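# The Plug Drawer

Most homes have one. It is usually in the kitchen, under the drawer with the scissors and the tape, and it holds every charger that has come into the house since the first cell phone. Few people can say which charger goes with what. Fewer still are willing to throw any of them out.

Trultholm, a town of small brick houses and one long main street, decided in February to do something with its drawers. The library put a bin by the front desk and asked people to drop off chargers they no longer used. The bin was meant to stay for a month. It filled in four days, and a second bin went next to it. By the end there were 700 chargers, sorted on folding tables by voltage and plug shape.

The sorting was slow. Older chargers tend to have a fixed cord and a round tip, and the tips differ by a hair. Print on the label wears away. Of the full lot, 197 could be matched to a device that someone in town still owned and wanted to run – mostly baby monitors, cordless drills, and one much-loved radio. The rest went to Nurmi, a scrap firm two counties over that strips out the copper.

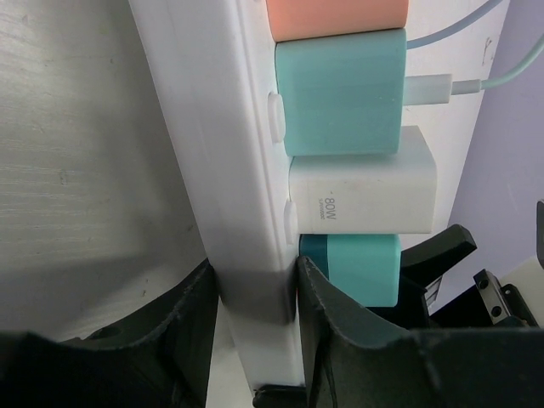
TRULTHOLM – Apr 3, 2020

What the library found is that the newer chargers hardly came in at all. People hold on to the ones with a USB port because they fit nearly everything, and they buy more of them, often in colors so that each person in the house can tell which is theirs. The old habit of one charger per gadget is fading. The habit of keeping chargers is doing fine.

Repair shops see the same thing. Fikeck, which has fixed phones and laptops on the main street for 15 years, used to keep a wall of replacement adapters behind the counter. The wall is now a shelf for cables. Cables wear out at the neck, where they bend, and a good one costs more than many customers expect. The shop will test any cable for free, and a fair number of the phones brought in for a dead battery leave with the same battery and a new cord.

Bosalar, the hardware store across the street, sells more power strips than it once did. Older houses in Trultholm were wired with one or two outlets to a room, and a bedroom that once needed a lamp and a clock now needs a good deal more. The store keeps a sign by the strips with three rules on it: do not plug one strip into another, do not run a space heater from a strip, and do not put a strip under a rug.

The library plans to bring the bin back next winter. It has kept 100 of the sorted chargers in labeled bags, which anyone with a card can borrow and try at home. The radio's owner has asked for a spare.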